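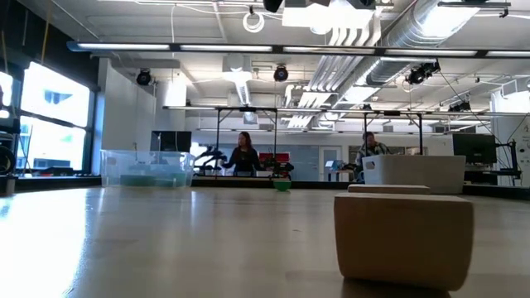 Ott thinks I'm being a sucker. He wrote me after my last post to say that he has been hearing "five more years" on the robot housekeeper since he was in school, that a machine that can put away one bowl in a lab can put away one bowl in a lab, and that I should buy a better dish rack and stop dreaming.

Fair enough! But I want to argue with him a little, because I've been keeping a chore log since November and it has changed my mind in both directions (I know, very satisfying).

It started with the lunch bins. If you have kids you know the bins. Every evening there's a pile of lids, cups, those bendy little snack bowls, somebody's spoon, somebody else's spoon, and it all has to go from the table into the sink or the drawer or the tub where the clean stuff lives. I timed it one night with the oven clock and it took me 13 minutes, and I was mad the entire time. So I thought, okay, which part of this could a machine do today, if money didn't matter and I didn't mind an arm bolted to my counter?

Picking up the bowl, yes, I think so. I've watched enough demos now to believe that part. Something like a small bowl going into a plain open bin on a bare table is pretty much the starter chore, and the better arms get it most of the time. They're slow. Painfully slow, some of them, like watching my uncle parallel park. But slow doesn't bother me much if I'm upstairs reading to somebody.

Clear containers are where I got less sure. I can barely find the clear ones myself when they're sitting in front of a window, and depth cameras have a famously bad time with see-through plastic and with glare. My kitchen table is shiny and faces west. At 5 p.m. you can't see a glass of water on it until you've knocked it over.

And then there's everything that isn't picking up. I went back through my log and I had 217 entries, and the actual grab-a-thing-and-put-it-somewhere chores were 68 of them. The rest was stuff like "figure out whose sock," "is this leftover rice okay," "scrape the thing off the other thing," "find the lid." I don't know how you'd even write down the instructions for "find the lid." I've lived here nine years and my method is swearing.

My cousin works over at Brurnstead, in the packing room, and she laughed when I told her all this. They've had an arm on the Cekik line for a while now and she likes it fine. It moves boxes from one spot to another spot, same box, same two spots. When the supplier changed the box it had to be set up all over again and everybody packed by hand that afternoon. She said the arm is a great coworker as long as you never surprise it. My house is nothing but surprises - last week there was a turtle in the laundry (a neighbor's, long story, the turtle is good).

So there's the shop floor, where you can make the room behave, and there's the home, where you can't. People say that all the time and I used to nod along. But I don't think the line is as clean as that anymore. The newer demos I like best move the block over a few inches between tries, or swap the bowl, or put the bin on the other side, and the arm has to deal with it. That's a lot closer to my kitchen than a conveyor is! When it works I get a bit giddy. When it misses and closes on air, and then very seriously carries the air over to the bin and lets it go, I feel a real kinship.

What I would pay for right now, today, is way smaller than a housekeeper. I want a thing that clears one table. It can take all night. It can leave anything it's confused by in a heap and I'll sort the heap with my coffee. If it gets half the pile I'm still ahead, and it's allowed to skip the clear lids. My husband says what I'm describing is a very expensive tray, and he went and bought me a tray from Stulness as a joke, and I've been using the tray, and no, I'm not going to discuss how well it's working.

What I would not pay for yet is anything that folds. I've seen the folding. A towel, sure, nice and flat. Show me a fitted sheet and then we'll talk.

Anyway, Ott, I'm sticking with "some chores, slowly, on a good day." Check with me again next November. I'm still keeping the log, though I quit writing down socks.

Posted by Marnie in the evening, November
Last updated: November

2 comments

Ott Eglītis
"Some chores, slowly, on a good day" is what I'd say about my brother-in-law and he eats our food. I stand by the dish rack. Pētersons makes a good one with the tray that slides out.

dee_in_the_basement
What about dishwasher loading? I feel like that's the one everybody wants and you skipped it. Also more about the turtle please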